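Reading glasses, computer glasses, or progressives for desk work?

Posted by Elin Phillips
Sat 17 June

Hi everyone, I hope this is the right section. I turned 46 in January and ever since then (the birthday may be unrelated, but it feels personal) I've had trouble reading my screen at work. I'm a bookkeeper, so I'm looking at columns of small numbers most of the day, with paper invoices flat on the desk beside me. I have progressive lenses, my first pair, and they're lovely for driving and for the grocery store. At the computer, though, I catch myself tipping my chin up to get the numbers sharp, and by mid-afternoon the back of my neck aches so much I have to get up and walk to the kitchen and back.

My sister swears by the cheap readers from the drugstore and says to just keep a pair at work. I tried hers. They were great for the invoices, but the screen was blurry unless I leaned in like I was smelling it. The optical shop mentioned something called office lenses, and the quote with the coatings was 849, which made me swallow hard after what I just paid for the progressives. They also had a fancier pair at 1247 and I didn't even ask what that one did.

So what do people here use? Is a separate pair for work really worth it, or do I need to be more patient with the ones I have? I've had them for 3 months. Thank you in advance, and sorry this got so long!

Gwion Bowen

Just get readers. I've worn +1.50 from the drugstore for years and my eyes are fine. Push the monitor closer if it's blurry. The shops will sell you anything.

Seren Price

Elin, I could have written your post a few years ago, right down to the walk to the kitchen! I do data entry for a furniture warehouse and I had the chin thing so badly that my husband did an impression of it at Thanksgiving.

The way my optometrist explained it to me, a progressive lens has your distance prescription up top, your reading prescription at the bottom, and only a narrow strip in the middle for things at arm's length. A monitor is usually at arm's length, so you end up hunting for that little strip, and if the screen is high you have to tilt your head back to reach it. Drugstore readers are set for book distance, so they're good for your invoices and too strong for the screen. (Gwion's suggestion of moving the monitor closer does work for some people, but I didn't enjoy having mine in my lap.)

Before you spend a penny, try lowering the monitor. Mine was sitting on a stand, and I took it off the stand and tilted the screen back a little, and that alone took care of maybe half the neck pain. Then get a tape measure and have a coworker measure from the bridge of your nose to the screen, and again to where your papers sit. Write both numbers down and bring them with you to the eye doctor. Mine was thrilled — she said people usually just wave their hands and say "about here."

I did end up with a separate computer pair. They're plain single-vision lenses made for my screen distance, and they cost much less than the office kind. The drawback is that small print up close isn't perfect, so if you go back and forth to paper all day you may like the office lenses better. Ask for the price without the extra coatings, too, and ask whether you can use an older frame. I used my old brown ones and they've held up beautifully.

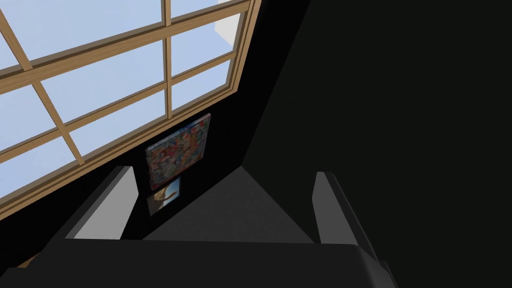 Rhydian Pritchard
Retired optician, community helper

Seren has covered this very nicely, so I'll only add a few things from my years behind the counter.

First, Elin, do go back to the shop that made your progressives. Three months is long enough that you should be used to them, and if you're still tipping your chin up, the fitting height may be off or the frame may have slid down. Adjusting the nose pads takes a few minutes and most places won't charge you for it. Ask about their remake policy while you're there, and don't be shy — they get asked every day.

Second, office lenses are a good match for someone with a screen and paperwork side by side. They give you a wide area for the monitor and a comfortable one below it for reading. You can't drive in them, so keep your progressives in your bag for the trip home.

And if the blur ever comes on suddenly, or it's in one eye only, or you start getting flashes or new floaters, please skip the forums and call your eye doctor that same day.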